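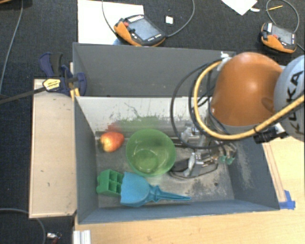
Packaging and Materials 321
Handout 4: Sorting plastics by type

Read this before Thursday's lab. Bring it with you, along with your density tables from Handout 3.

1. Why type matters

Most household plastics are thermoplastics. They soften when heated and can be shaped again. Two thermoplastics melted together will usually not mix well, even if they look alike. The result is a cloudy, weak material with layers that peel apart. A small amount of PVC in a batch of PET is enough to spoil it, as PVC starts to break down at the temperatures needed to melt PET.

For this reason a recycler wants a single type in each bale. Color is a second concern. Clear and lightly tinted material sells for more than dark material, which can only be made into something darker.

2. The types you need to know

PET (code 1). Drink bottles, food trays. Clear, stiff, sinks in water.
HDPE (code 2). Milk jugs, detergent bottles. Waxy feel, floats.
PVC (code 3). Pipe, some toys, shower curtains. Sinks.
LDPE (code 4). Bags, squeeze bottles. Soft, floats.
PP (code 5). Food tubs, caps, kitchenware. Floats. Survives many bends at a hinge.
PS (code 6). Disposable cutlery, foam. Solid PS is brittle and sinks slowly.
Other (code 7). Everything else, including ABS, polycarbonate and mixed layers.

Many durable goods carry no code at all. Toys are often ABS, PP or HDPE, and you cannot tell which by color. Clear kitchenware may be PS, SAN, polycarbonate or a clear grade of PP.

3. Float and sink

The simplest test compares the sample with a liquid of known density. Plain water splits the list in two: HDPE, LDPE and PP float, the rest sink. A second bath of strong salt water separates PS from PET and PVC. PET and PVC overlap in density, so this method cannot split them.

Common mistakes:
— Air bubbles on the sample. Add one drop of dish soap and stir.
— Hollow pieces. Cut a flat chip first.
— Foam. It floats whatever it is made of.
— Fillers. PP with up to 40 percent talc will sink.

4. Case: the Wurkia sorting line

The Wurkia plant takes mixed rigid plastics from Nesolley and the towns nearby. Material is shredded, washed and passed through two baths in a row. The first is water, the second is brine. Dark flakes are pulled out afterward by an optical sorter made by Zolier.

The plant had trouble with its first bath. Flakes went in too fast and PP was carried down under heavier pieces. Slowing the feed fixed most of it — the rest came from labels that had not washed off. We will go over the flow diagram in class.

5. Lab instructions

Work in groups of 2. Each group gets 10 unmarked chips, a beaker of water and a beaker of brine. Record float or sink for each chip in each liquid, then list every type that fits. Some chips will have more than one possible answer. Write them all down.

Wear goggles. Rinse the chips before moving them from brine back to water. Do not burn samples to identify them.

Reading: Mösli course reader, chapter on density separation. Skip the section on froth flotation, we cover it next week.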